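D'où vient l'électricité de la maison ?

Tu appuies sur l'interrupteur et hop, la lumière arrive ! On n'y pense presque jamais, et pourtant cette électricité a parfois fait un sacré voyage avant d'entrer chez toi.

Prenons la petite ville de Jitusthorpe. Sur la colline de Pesta, le vent souffle presque toute l'année, alors on y a planté 2 grandes éoliennes. Quand leurs pales tournent, elles entraînent une machine, l'alternateur, qui fabrique du courant (un peu comme la dynamo d'un vieux vélo, mais en beaucoup, beaucoup plus gros).

Et quand le vent se repose ? Le soleil prend le relais, avec les 475 panneaux posés sur le toit de l'école Radebe. Senyo Agbeko, qui s'occupe du réseau, surveille tout cela sur son écran dès sept heures du matin - il paraît qu'il adore les jours de grand vent !

Le courant file ensuite dans les câbles, jusqu'aux prises, puis jusqu'aux appareils de la cuisine.

Un four à micro-ondes blanc :
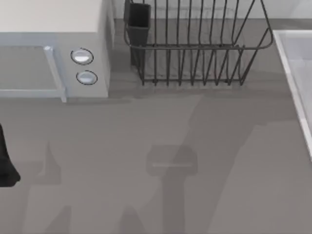
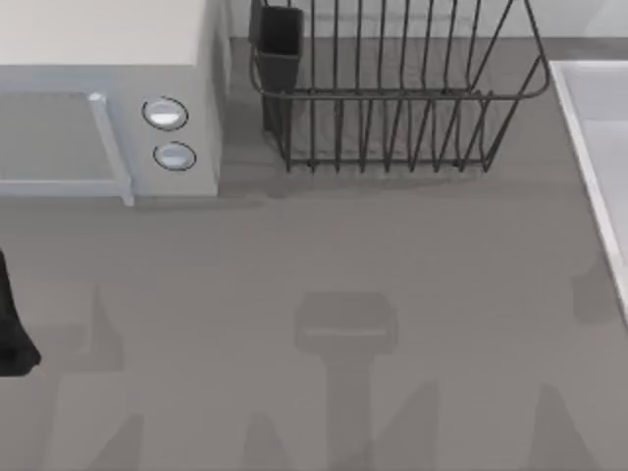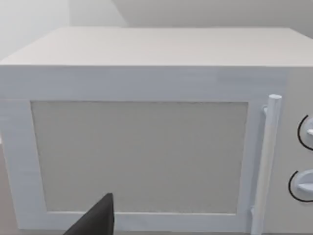

Chaque appareil a sa puissance, qui se compte en watts. Plus elle est grande, plus il avale d'électricité à chaque minute - une bouilloire est bien plus gourmande qu'une petite lampe ! Demande donc à un adulte de chercher avec toi l'étiquette des appareils, souvent cachée au dos ou dessous, et notez les watts dans un carnet.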